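Ondthorpe Seed and Plant Swap
Minutes of the planning meeting, Mar 2, 2018

Present: Manikandan Kamath (chair), Lovely Padilla (minutes), the Grurville Road allotment holders, two new faces from the Verbeke estate (welcome both!)

Apologies: received from the Drunow gardeners, who hope to make the May meeting.

1. Last minutes
Agreed, with one correction. The purple beans were Lovely's and the yellow ones came from Grurville Road, and both were delicious.

2. Autumn swap
Manikandan went through the results and we were all delighted. 466 packets changed hands, well up on the year before, and the tomato table was bare by 11 o'clock. People stayed on talking long after the tea had run out. Lots of praise for the handwritten growing notes, which several visitors asked to copy. We'd love to have notes on every packet this time.

3. Spring swap
To be held in May at Ondthorpe hall, doors open at 10. Tables in a horseshoe again, with seedlings by the windows and seed down the long side. Drunow have promised 20 trays of young leeks and a good lot of squash plants. The Verbeke newcomers offered chilli seedlings in six kinds, and this got a cheer. Children's sunflower corner to go ahead, compost to be ordered by Manikandan.

4. Packets and labels
Lovely has found lovely brown envelopes at a fair price, 200 to a box. Agreed to buy one box. Labels to give the variety, the year saved and the grower's first name. Please write in pencil, as ink ran badly on the damp ones last time.

5. Bins and storage
Trays and pots are piling up in the hall cupboard. Agreed to look for a large open-topped bin with tall sides, grey or any other colour, scuffs no objection.
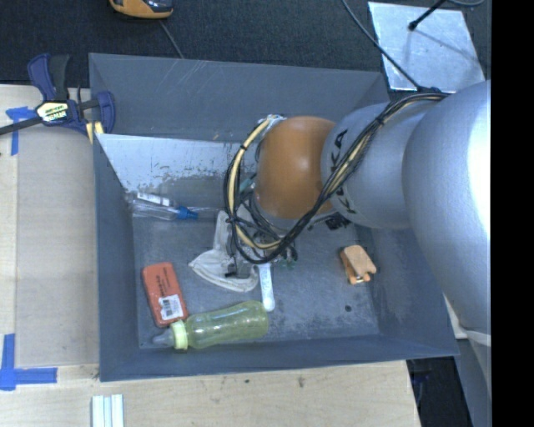
6. Any other business
The Grurville Road plum trees are full of bud and anyone who would like to learn grafting is very welcome to come along. Lovely asked for spare broad bean seed, as mice have had hers. Three offers were made on the spot, thank you all!

Actions
Manikandan: compost, hall booking, letter to Drunow
Lovely: envelopes, poster, sunflower seed
All: sort and label seed before the May meeting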